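The Long Life of a Rustico Table | Home & Workshop

April 21, 2022

Roswitha Steiner bought her kitchen table in a barn sale outside Stirkden. It cost her $60, and the seller threw in a bench. The label underneath read Rustico, a line that the Kaufmann furniture works stopped making before she was born.

She has since repaired 28 of them for other people. Most come in with the same trouble. The top boards shrink in winter, the gap opens along the middle, and someone fills it with putty. By spring the boards swell again and the putty pushes them up at the edges.

"Leave the gap," Steiner says. "It closes by itself."

Pale wood needs less care than many owners give it. Steiner washes hers with plain soap flakes in warm water, wipes along the grain, and lets it dry overnight before anything goes back on it. She does this twice a year. Oil turns the wood yellow, and once it is in, the only way back is sanding.

Stains depend on what made them. Red wine usually fades after a few soapings. Black rings come from iron, often the bottom of a wet pan, and those need oxalic acid, gloves and an open window. Burns have to be scraped.

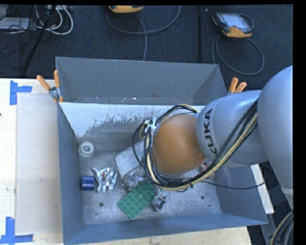 Scratches she mostly leaves alone. A deep one can be raised with a damp cloth and a hot iron, held down for a few seconds at a time. It works on dents too, as long as the fibers are pressed and not cut.

Prices have moved. A sound Rustico with its original legs now sells for $400 at the Eser auction rooms, and the 5-foot model goes for more because it fits in an apartment. Tables with replaced legs bring half that. Buyers should turn the drawer over and look at the joints. The early ones were cut by hand and are slightly uneven.

Steiner's own table still has its gap. In November a dime will stand up in it. She keeps the bench against the wall and has never gotten around to fixing its short leg.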